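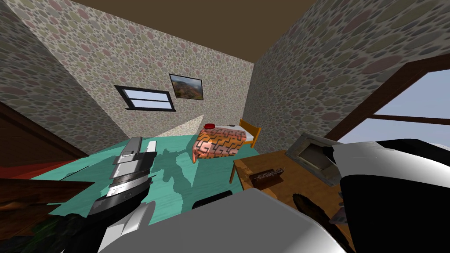 You will learn more from watching it miss than from watching it work, one of the regulars at the Gauthier open day told me while I was still hanging up my coat, and I spent the rest of the afternoon finding out how right that was.

I have wanted to get inside the Gauthier building in Balport for years. It's the old ferry office down by the water, and most of the time the blinds are shut. In July they open up for one afternoon, put out some folding chairs and a coffee urn, and let people watch the simulation group run their robot in pretend houses. I got there at 10 to two and the front row had already filled, so I stood by the radiator, and I'd stand there again tomorrow!

The software is called Posemus. It builds a room, drops a two-armed robot into it and gives the robot a chore, and then it builds another room and does it all over again. They told us it had gone through 1,000 rooms in the week before the open day. The bedroom at the top of this post is one of them, and I love it. Cobblestone walls in pink and olive! A teal floor! An orange blanket with a maze running all over it! The colors get shuffled on purpose so the robot can't get lazy and learn that floors are always brown. A floor is a floor, even when it looks like a swimming pool.

What I had never thought about is how much of the view the robot takes up all by itself. Look at how much room the two arms need, and then that big gray curve of its own body along the bottom. Add the shadow of the left arm stretching over the floor toward the bed and you start to feel for it a little. (I can't find my keys in my own bedroom, and I have far less arm in the way.)

They ran a batch of 20 tries on the big screen while we watched. The first few went badly. One gripper closed on air, opened, closed on air again, and a kid near me yelled "left! left!" at the screen, and then half the room was yelling it too. When one finally went through clean there was real applause, for a drawing of a robot in a drawing of a house.

After the break came Bavon, the real machine, which lives in a side room behind a yellow rope. Bavon is slower than the one on screen and a lot louder. I had expected a hum, and it's closer to a sewing machine. It moved a paper cup from one shelf to another and I held my breath the whole time.

I asked how long a behavior has to run in Posemus before they try it on Bavon, and the answer was 400 clean runs in a row, in rooms it has never seen before. One miss and the count goes back to zero.

If you go next summer, take the number six bus, since the lot behind the building is tiny, and eat first. The coffee is good but the cookies were gone by three.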